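1/ Right, I have finally cracked jam at home and I need to tell everyone!! A little thread on plums, sugar and why July is the best month of the year 🧵

2/ It started when Negin Rostami turned up with 900 g of plums from her allotment. Small, sharp, gorgeous. I ate two and knew the rest had to go in a pan.

3/ My old mistake was boiling the sugar from the very start. Let the fruit go soft first, THEN add it, then stir gently until you can't feel any grit under the spoon. Such a difference! 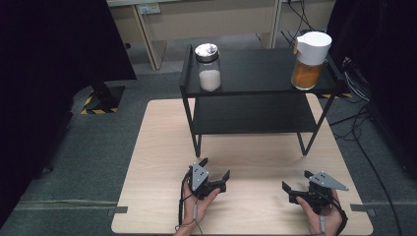 Jars on the little black shelf

4/ Once it's all melted, turn the heat right up. Mine took 10 minutes at a proper rolling boil. Put a saucer in the freezer beforehand, drop a bit of jam on it, push with a finger. Wrinkles = done.

5/ Kourosh Salehi swears by a squeeze of lemon. I've now tried it with and without, and he's right (don't tell him). The plums taste more like plums.
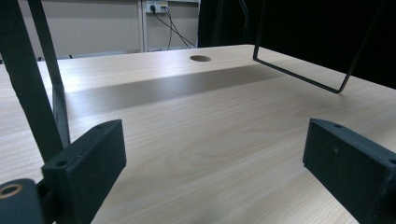
Pale wood, soft shadow

6/ Eating it: thick toast, salted butter, far too much jam. Also very good stirred into porridge, or with a hard cheese if you're feeling fancy. 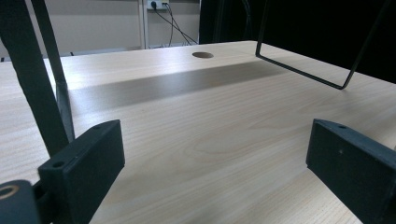
7/ Next up is gooseberry, which sets like a dream apparently, and I've been promised a bagful by Ghazal. If you've got a favourite recipe, send it over! I have 3 clean jars left and big plans for all of them 💜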